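Community > Makers and Menders > Conversations

4 min read

Armelle Royer has been pulling old computers apart at Grasside for 11 years, and she still gets a little pleased look when you ask about processors. We'd settled in with a pot of tea by then, and the talk had wandered (as it does with Armelle) from her nan's sewing box to why every small part ought to have a proper home of its own.

"It's my nan's doing, really," she told me. "She had a spot for every bobbin. A processor's no different, you want it sitting in its own little square pocket, where you can see the metal lid and nothing's going to roll over the top of it. And memory likes to stand up. I used to keep mine in a biscuit tin, which I'm rather ashamed of now!"
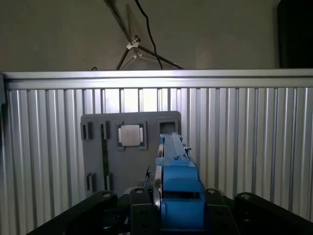 Agata Fbbri had her own view, and put it cheerfully from the other side of the table: a biscuit tin was fine so long as you labelled it, and half of Eltley had learned on parts that came out of one.

Armelle laughed at that and let it stand. She and Agata have been arguing over storage since they met, and between them they've sorted 2710 parts for the Jornska catalogue, with another 4000 on the wish list. I asked what she enjoys most, expecting her to say the processors again, but no, it's the hard drives, and in particular the caddies they travel in.

"I love a caddy," she said. "You fix the drive into its tray, you've got a handle to hold it by, and you're not putting your fingers all over the circuit board underneath. Whoever thought of making them in bright colours deserves a medal, because you can find one in a dark case at five in the afternoon in December without your glasses on."

She's just as fond of the connectors, the long one for power and the shorter one for data, and she'll happily tell a newcomer to stop and look at which is which before going anywhere near the case.

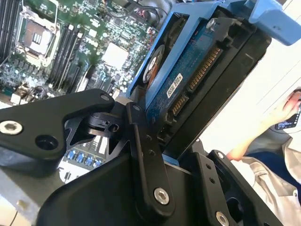

A 3.5-inch drive in its blue caddy, over the open case.

By now the tea had gone cold and Agata was looking for her keys. Armelle had a Monti desktop to finish before dinner, its lid already off, and she was keen to get back to it.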